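Sorting and Storing Medicine Bottles: Frequently Asked Questions
Updated 16 April 2025

Where should I sort my bottles?
Use a flat table or counter with good light. Put everything out at once and stand the bottles upright so you can read each label. Keep children and pets out of the room until you have finished.

Can I mix two refills of the same prescription?
We advise against it. The refills may have different expiration dates, and the label on the bottle should match what is inside. Finish the older bottle first.

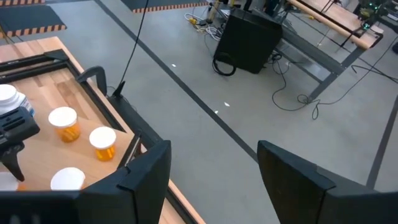 Do I have to keep the original bottle?
Keep it until the last pill is gone, even if you use a weekly organizer. The label has the dose, the prescription number and the pharmacy's phone number - all things you may need in a hurry.

Is the bathroom cabinet a good place?
No. Steam from the shower can damage tablets. A bedroom closet shelf or a high kitchen cabinet away from the stove is better.

How often should I go through everything?
We suggest twice a year. Keith Fothergill, who wrote the first version of this page, does his in April and November.

What do I do with empty bottles?
Peel off the label or black out your name and prescription number. Many curbside programs do not take small bottles, so check first. The Drolville drop-off desk accepts clean, empty bottles with their caps, up to 40 per visit. It does not accept leftover pills - ask your pharmacist about those.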